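Rechercher sur le site
Tapez un mot-clé
OK

Qui sommes-nous ?

Hornon est une école de cuisine du quotidien, installée à Wuvosstead dans l'ancienne mercerie Palamarchuk (l'enseigne est toujours là, et on y tient beaucoup !). On y apprend à faire une soupe, une pâte brisée, un bouillon qui a du goût, des raviolis pliés à la main, bref, ce qu'on mange chez soi un soir de semaine.

L'école est née de la rencontre de Glenys Humphreys, qui enseignait la pâtisserie, et de Kazuhiro Okabe, qui cherchait une cuisine assez grande pour ses cours de nouilles. Ils ont commencé avec 2 plaques de cuisson et un évier capricieux. Anjani Nair les a rejoints l'été suivant pour les épices et les légumes secs, et ses ateliers de juillet affichent complet depuis.

Nos cours

Nous proposons 13 ateliers différents au fil de l'année, du pain au levain aux pickles en passant par les dumplings vapeur, un régal à préparer à plusieurs. Les groupes ne dépassent pas 11 personnes : tout le monde met les mains dans la farine et on a le temps de recommencer une pâte ratée. Les débutants complets sont les bienvenus, les enfants aussi à partir de huit ans s'ils viennent avec un adulte.

Carys Pritchard s'occupe des achats. Elle travaille avec presque 22 producteurs de la vallée, et c'est elle qui décide du menu quand les courgettes débordent ou que les poireaux se font attendre. Nos farines viennent du moulin de Filerlow, à un quart d'heure de vélo, et nous en vendons à l'accueil en petits sachets.

À table !

Chaque cours se termine par un repas pris ensemble. On pousse les planches, on sort une nappe, on goûte les plats des voisins, et les conversations durent souvent plus longtemps que prévu.
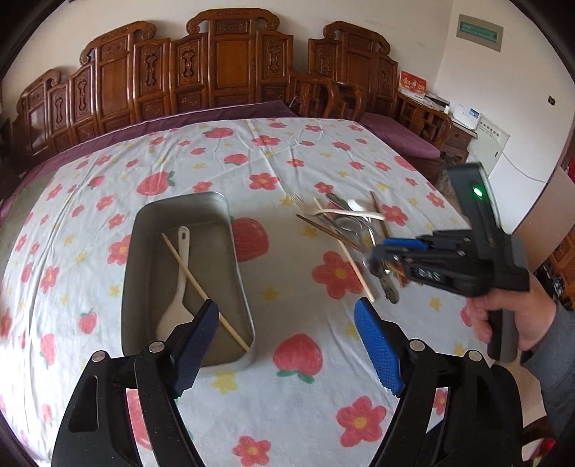 La nappe à fraises, avec les couverts et les baguettes.

Bleddyn Ellis répond au téléphone le matin et vous aidera à choisir un atelier. Signalez-lui vos allergies dès l'inscription, nous adaptons les recettes avec plaisir. Les tabliers sont prêtés, pensez simplement à apporter une boîte pour les restes.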